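Framing and hanging old holiday prints - what do you all do about backing?

Napaporn Saengthong wrote:

Hello everyone, and apologies in advance because I do go on a bit. My mum has finally handed over the big box of family prints and I've promised to get the best ones up on the stairs before my brother comes to stay in November. Most are ordinary album size, but a few are large ones that Dad had done at a shop in town years ago, and those are the ones I'm fretting over.

The frames I bought are the Clodari ones with the deep moulding (lovely things, if a little heavy) and they come with no backing worth speaking of. So I've been looking at plain brown board, the sort you can cut at home with a sharp knife and a bit of patience.
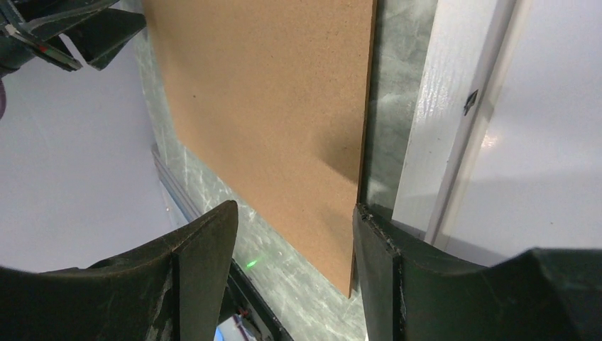
My neighbour says any stiff board will do as long as it doesn't flop. My aunt says I'll ruin everything inside five years and should pay for proper acid-free mount board. I'd like to please them both, but the stairs are long and there are 19 frames to fill!

drurkell_dave replied:

Your aunt is right, I'm afraid. Cheap board goes yellow and takes the picture with it. I had a wedding portrait of my grandparents backed with the side of a packing box, and when I opened it up there was a brown tide mark all the way round. Spend the money, love, you'll only do it once.

Wiriya87 replied:

I'll gently disagree with Dave there. If these are modern prints and Mum still has the negatives, I can't see the sense in museum board for a hallway. I use ordinary hardboard with a sheet of acid-free paper in between, and mine have been up through two house moves and a burst pipe. Save the good stuff for anything you can't have printed again.

Napaporn Saengthong wrote:

Thank you both, that's so helpful, and now I'm torn! We do have some of the negatives. The one I love most is all mist, with a great bank of red and orange leaves up in the corner, and I've been going round and round on whether it wants a mount or should go right up to the glass. It has a little white border along one side that I'd rather like to keep showing.

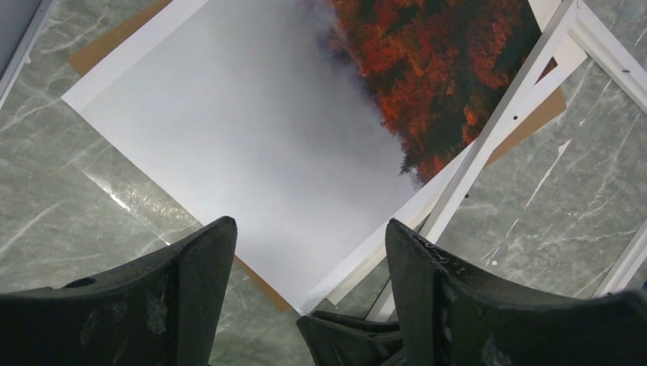 Re: Mounts, borders and glass

Somkiat Petchrat replied:

Please don't let it touch the glass, whatever else you decide! Prints stick, especially on a stairwell where the bathroom steam drifts out every morning. A mount gives you the gap. With something soft and grey like mist I'd choose an off-white, a shade warmer than the border, and cut the window a touch generously so the white shows as a thin line inside it. I did that with a set of my father's harbour pictures and they look very fine, if I say so myself.

Hang them a little lower than you think, too. Everyone hangs pictures too high on stairs.

drurkell_dave replied:

Agree on the glass, don't agree on the off-white. Next to a proper white border it just looks grubby. Go darker or match it.

Somkiat Petchrat replied:

Ah, Dave, we've had this argument before and we'll have it again. Put both against the print in daylight, Napaporn, and trust your own eye. 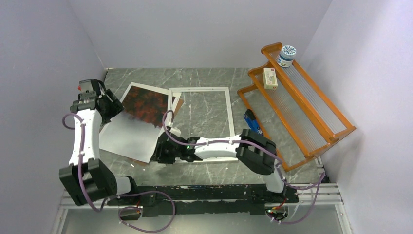
Do your cutting on something you don't mind scoring, and change the blade far more often than feels reasonable - a tired one drags at the corners. I get mine from Pleritz by the packet.

Napaporn Saengthong wrote:

Right, I'm going with a mount, acid-free paper behind everything, and the good board for the large ones only. Dave, I shall try the darker colour as well, so don't sulk. I've got Monday off, so I'll make a start then with a big pot of tea.

Comments (3)

Pleritz_fan: Lovely thread. Could someone say what tape you use to hinge the print? I've been using masking tape and now I'm worried.

Wiriya87: Take it off if you can do it without tearing! Gummed paper tape, top edge only, so the print can hang and move a bit.

mossy_lane: Team off-white here. Sorry Dave.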